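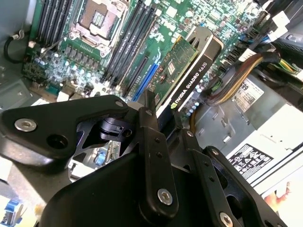

Swati: wrist-view demos of taking desktop PCs apart (and putting them back together)

Hi! If you landed here from the Trindelari policy repo, this is the data card for the demos that model was trained on. I wrote most of it over one long evening, so if something reads oddly, open an issue and I'll fix it.

What's in it

2,000 teleoperated episodes of one arm with a two-finger gripper working inside open computer cases. Half of them (1,000) are removals, the other half are insertions. The parts are memory sticks, graphics and other expansion cards, processors and hard drives in their caddies. Parts that come out go into a molded tray next to the case, and insertion episodes start with the part already in the tray. Every episode has a wrist view, a fixed view, joint positions, gripper width and a one-line instruction typed by whoever was driving.

We kept the failed attempts - 497 episodes are marked success = false. Please don't just filter them out! Our best recovery behavior came from training on the first part of those, up to the slip.
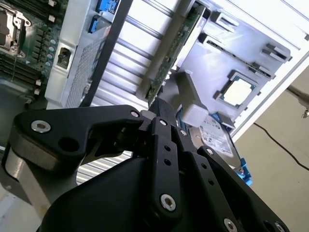
Rafia Hayat

Why the wrist view matters so much

The short version of our result: with the fixed view alone, the policy gets to the right slot and then fumbles. Add the wrist view and card removal goes from hopeless to pretty decent. I expected some gain, but I didn't expect to retrain three times thinking I'd mixed up the runs (I hadn't).

The catch is that the gripper itself takes up a huge part of the wrist view. Atif tried masking the fingers out and it made things worse, I think because the policy uses the fingertips against the edge of the board to line itself up. So leave them in. If you crop, crop from the bottom and go easy.

Shiny stuff is still a headache. Heatsink fins and the metal lids on processors blow out under our bench lights, and the depth estimates we tried there were junk. We don't ship depth for that reason. 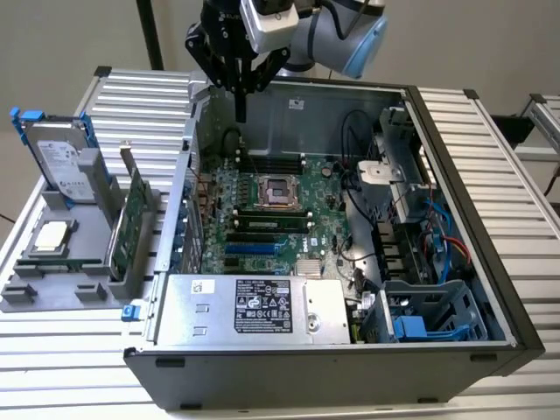 Fixed view: gripper over the open tower, parts tray to the left of the case.

Splits

There are 11 case layouts, and two of them appear only in the test split. Don't shuffle across layouts or your numbers will look great and mean nothing. Ask me how I know.

Known problems

- Instructions aren't consistent. Kane writes "pull the RAM", Khurram writes "remove memory module from slot". I left both.
- Processor insertions are thin. They're hard to drive and we bent pins.
- In the May batch the wrist stream lags the joint log by a few steps. There's a script, fix_lag.py, that shifts it back.
- Cables get pushed out of the way in some episodes and there's no label for that. Nusrat has started adding one.

Loading

Unpack the archive, point load_swati.py at the folder and pass view=wrist, view=fixed or view=both. It's slow the first time while it builds the index.

Last updated 30th December. Version 2 of the labels will land in this same folder, so pin your copy if you need to compare runs.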